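Ticket: right gripper reports "object lost" while holding
Product: Uvora two-arm unit, lounge tidy task
Opened by: Marloes Timmermans
Assigned: Fiifi Ofori
Status: reopened

Task stops with "object lost, right" during the cushion pick. I was standing next to it. The cushion was in the fingers the whole time. Support closed this in February as "soft object, expected behaviour". I don't accept that, as soft objects are the job. 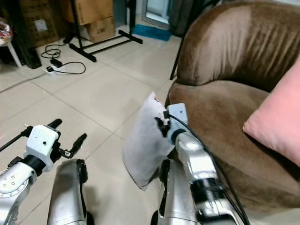
Step 1. Grip force
Fiifi asked for grip force at 100 per cent. Done. Same error, 2 faults in 15 picks, and the fabric creases more. Put it back to default.

Step 2. Cable
Reseated the connector at the right wrist. The cable runs down the outside of the arm, and I'd look there well before blaming upholstery.

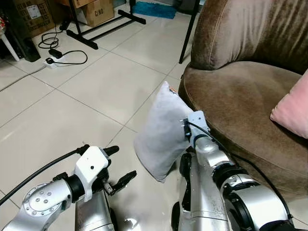
Right arm with the grey cushion beside the tub chair, left gripper open.

Error came up again with the elbow bent. Fiifi says the log shows no dropout. The log samples every 600 ms, so I'm not sure what it would show.

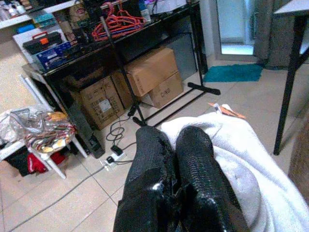 Step 3. Different item
Tried the fluffy white one with the orange tag. Faulted on the first lift. Zohreh Sharifi suggests the tag confuses the vision model. Maybe, but the message comes from the finger sensor according to your own manual.
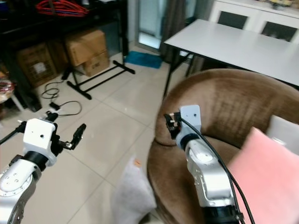 I'm leaving the arm powered but with the task disabled. If the controller thinks its hand is empty it will happily close again, and I don't want anyone reaching in. Please send a replacement cable before another firmware build.

Fiifi Ofori: Cable approved. Please still install the build.
Marloes Timmermans: After the cable.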